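Teaching a humanoid to open a cupboard door: a guide for student teams

Posted 2021-09-05 by Youssra Gaber, Wukine robotics club

If your club has got its robot waving, walking and picking up foam blocks, a cupboard door is a brilliant next job. It looks easy and it really isn't! The door only moves along one curve, and if the hand wants to go anywhere else, the hinges will argue with it. We spent most of our spring term on this one, and I'd happily do it all again.

You'll need a robot with two arms, a way to drive it by hand (we teleoperate), something to record joint angles with, and a piece of furniture that the owner doesn't mind you scratching. You also need two people, one driving and one on the emergency stop. Agree who is who before the motors go live.

Step 1. Measure the door
Get a tape measure and write down the width of the door, the height of its lower edge from the floor, and where the hinge line sits. Open and close it by hand a few times and feel where it starts to resist. Catches matter a lot. A magnetic one holds firmly and then lets go all at once, so the arm can lurch if you're pulling hard.

Step 2. Park the robot
Stand it so that the open door can swing past without hitting the torso. Our first spot in March was far too close, and every run ended with the door resting against the robot's chest. Once you find a good position, mark it on the floor with tape so the next team can find it again.

Step 3. Drive it slowly
Set the arm speed to the lowest setting you can bear. Bring the fingers in from the free side of the door, hook the edge, and pull a short way. Then stop, move the hand round to the inner face and push the door the rest of the way. Splitting it into a pull and a push was Ornetow's idea (that's our sister club, and they're very good) and it made everything smoother straight away.

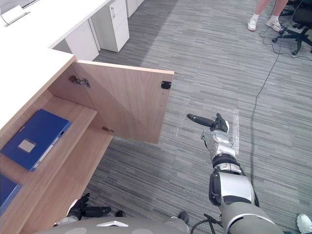 Watch your wrist angle during the push. It's tempting to keep the hand pointing the same way throughout, but the door turns and the hand should turn with it. Keep the other hand well clear of the hinge side too.

Step 4. Record and sort
We log every attempt, including the bad ones, and tag each as open, part open or missed. Our set is now 3,768 attempts long, though you can learn plenty from the first 1,000. Start each run with the door in the same state, then begin mixing it up - fully closed, slightly ajar, halfway.

Step 5. Play it back
Try replaying a good run with nobody driving. Keep your thumb on the stop! If the fingers miss the edge, check the parking position before you touch the code.

Next up for us is taking something off the shelf and closing the door afterwards. If your team tries it first, please write and tell us how you got on.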